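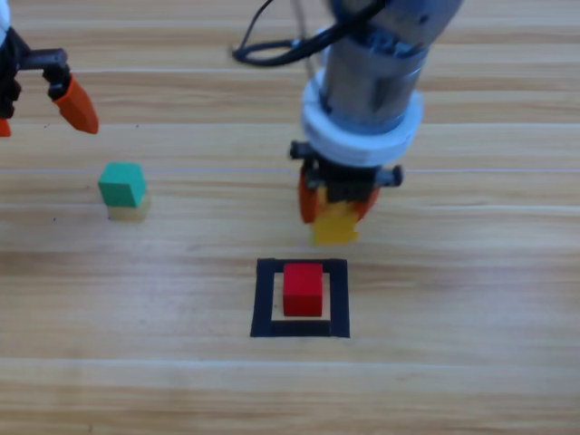 ## 4. Closing the financial year in Bratix

Use this section once all invoices for the year have been entered and the bank accounts reconciled. You need the Finance Lead role to carry out steps 3 to 7. If the Year End menu is greyed out, ask your administrator to check your role.

1. Open **Ledger > Periods** and check that every month except the last is marked Closed.
2. Run the trial balance. The difference line must read 0.00. Clear any balance left in suspense account 900 before you go on.
3. Go to **Year End > Prepare**. Choose the company from the list. Groups with more than one company must close the subsidiaries first, then the parent.
4. Enter accruals and prepayments. Tick **Reverse in first period** for any entry that should not carry through the new year.
5. Select **Draft Statements**. Bratix produces an income statement and a balance sheet, both stamped DRAFT.
6. Send the drafts for approval. Two approvers are needed, and neither can be the person who prepared them.
7. When both approvals show green, select **Close Year**. Retained earnings are posted to account 300.

> **Caution:** Close Year cannot be undone from the menu. Take a backup before step 7 and store it outside the Bratix folder.

**Note:** Companies with an April year end should change the start month under **Settings > Calendar** before step 3. Changing it afterwards leaves the comparative columns blank.

### 4.1 If the close stops part way

Error 47 means another user has a journal open. Ask them to save and log out, then repeat step 7. The entries already posted are kept.

If the income statement shows last year's revenue twice, the Zakton import has been run again on the same file. Delete the second batch under **Imports > History** and return to step 5.

### 4.2 Foreign currency balances

Enter the closing rate for each currency before drafting the statements. Rates are held to 2 decimal places by default; change this under **Settings > Currency**.

Section last revised 15/12/2020 by Jeptoo Mussa, checked by Guido Marino.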